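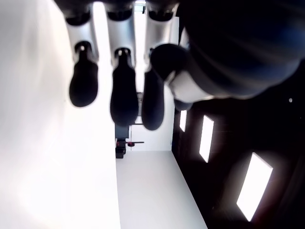

Wrist camera view, hand idle, thumb over the third finger.

5 December 2025
Takotex hand, evaluation unit on loan from Fislow. Entry by G. Talavera. Bench work with Liesl Aebischer.

Continuing from the previous entry. Open items were the thumb rest position, pad wear, and whether the quoted service plan is worth having.

Mounting. Adapter plate went on without rework. Dowel is a tight fit, leave it in. Cable exit faces the wrist joint and fouls the sleeve past 62 degrees of roll. Limited roll in software for now. Fislow's drawing shows the exit on the other side; Liesl has written to them asking which revision we were sent.

Camera. The wrist camera bracket is part of the kit. From this mount the palm fills one upper corner, and the fingers come in from the top edge. Room behind is usable for a coarse heading check, but the white wall on the left comes out nearly washed out and the light panels on the dark wall are glowing white. Exposure is on auto. Try fixed exposure before running any of the Goltora vision routines, which do badly with blown areas. Image orientation also needs setting in the driver. The config file has a flag for it and the manual does not mention the flag.

Thumb. With the thumb brought in across the fingers, the tip rests on the upper part of the third finger. The kinematic model supplied with the kit puts it clear of the finger at the same command. Either the zero is off or the model is. Re-zeroed twice, same result both times. Do not run the close-all macro until this is settled. Current limit on the thumb stays at the low setting.

Pads. Black, soft, each on a small connector with a screw fastener. Swapped one pad as a trial. Needs the small driver from the kit, the one in our drawer is too wide for the recess. Thread locker was present on the old screw. Supplier sheet does not say which grade.

Cycle test. Ran open/close on the three fingers only, thumb parked out. Target was 1,617 cycles. Stopped at 1,446 on a communication timeout. No fault code on the hand side. Log shows the bus dropping and coming back within one polling interval, so the cable is the first suspect. The sleeve fouling noted under Mounting may be the same problem. Replace cable, rerun from zero, do not add the counts together.

Service plan. Two levels on the quote. The basic one covers replacement pads and firmware. The upper one adds a swap unit within 19 working days, too slow for us if the hand goes on the Manurung line. Asked whether the swap unit can be held here on consignment. No answer yet.

Documentation. Wiring page is good. Software pages are for an older release and several of the command names have changed. Liesl is keeping a list of the differences in the shared folder under Takotex/notes.

To do:
Cable, new routing outside the sleeve
Fixed exposure, repeat the same view
Measure thumb zero against the gauge block
Thread locker grade from Fislow
Full cycle run, thumb parked
Hold the purchase request until the rerun is in

Hand left mounted, power off at the supply. Key is with Liesl.

GT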